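The Afternoon Shift Learns to Share a Bench

I have been meaning to write about the robots since September, when the first emails went out and everybody at the plant started having opinions in the parking lot. Then the weeks got away from me, and my sister pointed out that I had told her the whole story twice over the phone and could have typed it up in the same amount of time. So I've made a pot of tea and I'm going to try.

For those of you who are new around this blog (hello! it's mostly soup and knitting, I apologize in advance), I work at Wevero, where we put together the small parts kits that go inside flat-pack shelving and garden equipment. If you have ever shaken a plastic bag of pegs and screws over your living room rug, you have met my work. I've been on the kitting line long enough that my hands do it without me. I can fill a bag, check the card and be thinking about supper the whole time, which I used to consider the best part of the job and my doctor considers the reason for my wrists.

The plan is for arms to take over the picking and placing on two of our benches. People will still do the checking and the odd sizes and everything that comes in tangled. Philomena Duggan, our shift lead, stood up in the break room on a Tuesday and told us that much straight out, before the rumors could get any fatter, and I've thought well of her for it. She also said she didn't know yet what it would mean for overtime. Some people wanted a better answer than that. I did too, if I'm being fair, but I'd sooner have that one than a made-up one.

What I hadn't understood is how much of the work happens on a screen first. Jahangir Haque, who came over from Talukder to run the setup, has been working through the motions in simulation, and he lets us come and look over his shoulder on break. I had pictured pages of code. It's a room! A whole little room with a floor and an outlet on the wall, and you can sit there with your sandwich and watch.
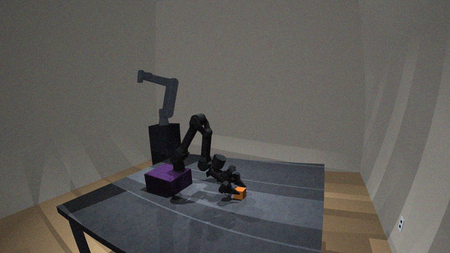
One of the screens from Jahangir's desk, with the black hand down by its orange cube.

I got oddly fond of that cube. We all did, I think. Menaka Herath, who has the bench next to mine, started asking after it in the mornings the way you'd ask after somebody's dog. And looking at all those jointed fingers, I caught myself holding my own hand over the table, trying to work out what I do when I go to pick up something small. Do I come in from the side? Does the thumb go first? I've done it for years and I couldn't have told you.

That turned out to be a useful question, since Jahangir had it too. He asked Menaka and me to spend an hour a day with him going through the kits, and the hour is paid at the trainer rate, which Philomena had to go and argue for. He has 2461 different part numbers on his list and he knows them all as drawings. We know them as things that roll, or stick together, or look exactly like the other one until you turn them over. I told him about the Gonik brackets, which nest inside each other so neatly that you can pick up two and swear it's one, and he wrote it down and underlined it. I went home quite pleased with myself.

Not everyone is pleased, and I don't want to make it sound like a picnic. Of the 12 of us on afternoons, five have put in for the inspection training, and there are places for all of them so far. Ottar Hedlund hasn't. He told me over coffee that he likes bagging, he's good at bagging, and he doesn't care to spend his last few working years looking at a monitor. I didn't have anything clever to say back. He's been moved to the odd sizes for now and he seems all right there, though he misses the window.

I miss some of it already myself, and I'm still doing it. There's a kind of talk you have when your hands are busy, about kids and knees and whether to repaint the hall, and I don't know if that talk survives when you're reading a checklist off a tablet. Menaka says we'll just have to be louder.

My wrists, on the other hand, are looking forward to it.

I start my own inspection course next month. There's a workbook, and I have bought new pencils like a schoolgirl. If anybody reading has been through something like this at their own work, please do leave a comment, especially if you went from the line to checking and can tell me what shoes to wear. And for Nazma Munshi, who wrote to ask: yes, the lentil recipe is coming, I just need to find the card I wrote it on.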